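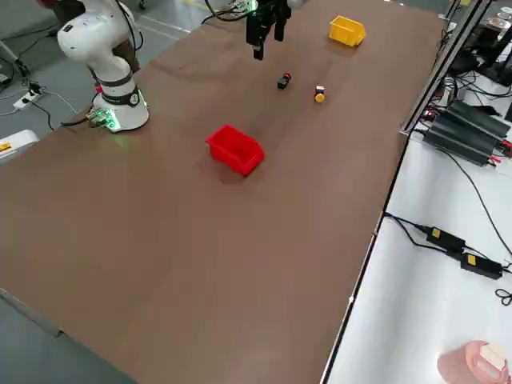

갈색 작업대 위 노란 통과 빨간 통, 그리고 오늘의 주인공 로봇 팔

지난번에 얘기했던 Senddale 오픈데이, 드디어 다녀왔어요! 1월에 신청했다가 자리가 없어서 떨어졌던 그 행사 맞습니다ㅋㅋ 이번엔 대기 번호 83번이었는데 운 좋게 들어갔네요.

사실 저는 큰 로봇이 쿵쿵 움직이는 걸 기대하고 갔거든요. 근데 제일 오래 서 있던 데가 부품 정리 시연하는 테이블이었어요. 하얀 로봇 팔이 한쪽에 서 있고, 다른 팔에 달린 까만 집게는 위에서 쑥 내려와 있고, 그 아래에 푸시 버튼 스위치 부품 같은 조그만 것들이 두 개 놓여 있고요. 하나는 까만 몸통에 윗면이 빨간색, 하나는 주황빛 도는 노란색 (이게 은근 귀여움). 이걸 집어서 통에 나눠 담는 시연이라는데, 집게가 내려갈 때마다 저도 모르게 숨을 참게 되더라고요.

설명은 Milagros Orellana 님이 해 주셨어요. 제가 왜 통이 삐딱하게 놓여 있냐고 물었더니 일부러 매번 조금씩 돌려놓는대요. 반듯하게만 두면 연습이 안 된다고... 우리 집 서랍에서도 연습 가능할 듯요. 그날 오전에만 104번 집었다고 하셨는데 성공률은 못 여쭤봤어요. 아 이거 왜 안 물어봤지ㅠㅠ

그리고 로봇 팔 밑동 쪽에 초록 불 켜진 작은 기판이 있는데 이게 또 예뻐요. 옆 흰 책상에는 까만 전원 장치랑 어댑터, 케이블이 꼬불꼬불. 저 이런 거 구경하는 거 너무 좋아하잖아요. 같이 간 동생은 금방 지루해져서 Pamia 부스로 도망갔고요, 거기서 스티커를 한 움큼 받아 왔더라고요. 부럽...

가실 분들은 161번 버스 타시면 바로 앞에서 내려요. 주차장은 좁으니까 차는 비추! 점심은 안에서 파는 샌드위치 먹었는데 그냥 그랬어요. 다음 편에는 Naltesen 쪽 시연 본 얘기 올릴게요. 영상 용량이 커서 정리하는 데 며칠 걸릴 것 같아요.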